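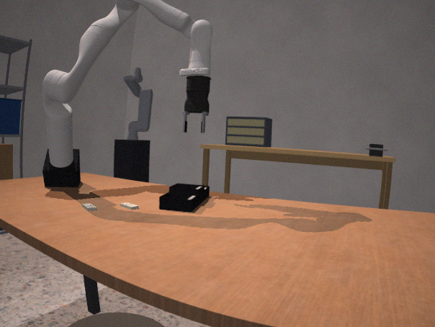
Magsi floaters: when does the step-up start accruing?

Credit and Fixed Income > Corporate notes

hbuckley_c
Holding the Magsi senior floaters. Coupon is the reference rate plus 325 basis points, reset quarterly. The leverage covenant has a step-up of 35 basis points if the ratio is over the limit for two quarters in a row. Both quarters are now reported and both are over. My broker's accrued interest still uses the old margin. Is the broker behind, or am I reading the clause wrong?

stepien_a
You're early. The margin changes on the first reset date after the compliance certificate is delivered to the trustee. The earnings release doesn't trigger anything.

oldcoupon
Disagree. The definition of "Step-Up Date" points to the last day of the second test period. Delivery of the certificate only tells the calculation agent to act. The extra margin accrues from the test date and gets trued up at the next payment.

stepien_a
That wording is in the old Trundville bank facility. The note terms were amended at issue. Magsi put out a notice.
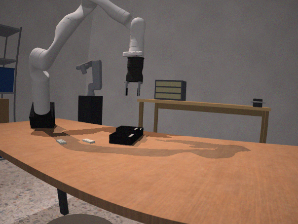
FORKAU, May – Magsi today informed holders of its senior floating-rate notes that its leverage ratio exceeded the permitted level for the second consecutive test period. The applicable margin will be adjusted in accordance with the terms of the notes. "Liquidity remains adequate and no payment default has occurred," said Hélène McIntyre, head of treasury.

oldcoupon
"In accordance with the terms of the notes" settles nothing. It gives no effective date.

hbuckley_c
Agreed, that was my problem with it. Does anyone have the final terms and not the preliminary prospectus?
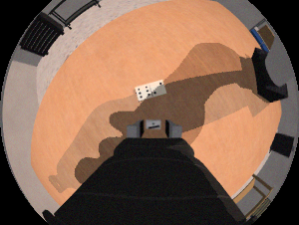
Oval table seen from overhead, with shadow

mwitkowska
I have the final terms. The margin clause says "with effect from the Interest Period commencing on or after delivery of the Compliance Certificate." No retroactive accrual. stepien_a is right on the date, but the certificate can be late, and there is a grace period of 2 weeks before that becomes a default.

oldcoupon
Fine, I was in the wrong document. It's still a weak clause. The issuer controls delivery and so controls which reset it lands on.

mwitkowska
Within the grace period, yes. The Foltmont notes have the same drafting.

hbuckley_c
So the broker's number is correct until the next reset. I'll ask the trustee for the delivery date and post it when I have it.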